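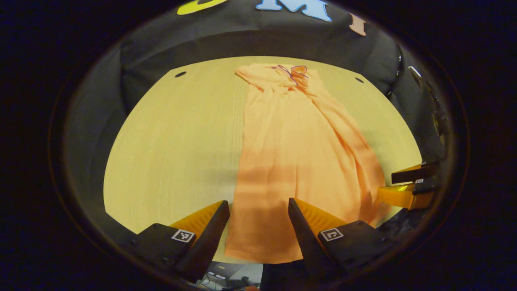 Clusivov is a small concert society for film and game music, started in June by Trilok Uniyal, who had sat through too many evenings sold as "epic." We rent halls, hire players and commission arrangements. We do not own a tuxedo between us. What you wear on stage is your own affair, and an orange garment on a pale yellow table tells you as much about our dress code as any policy would.

Most orchestral game concerts lean on a big screen and a loud choir. We have our doubts about both. If a theme needs a light show to hold a room, it may not be much of a theme. We would rather hear it played by 2 violas first and see what is left.

Our usual hall, the Norgate, seats 382. People ask when we will move somewhere with 1000 seats or more. We tried a bigger place once, for the Tripathi suite, and the woodwinds vanished past row ten — so we went back.

Our recording label is called Clillotance. It has released very little, and the mailing list stands at around 2281 names, a fair share of whom probably never open it. Scores can be borrowed by school and amateur groups. Write to the office and say which parts you need.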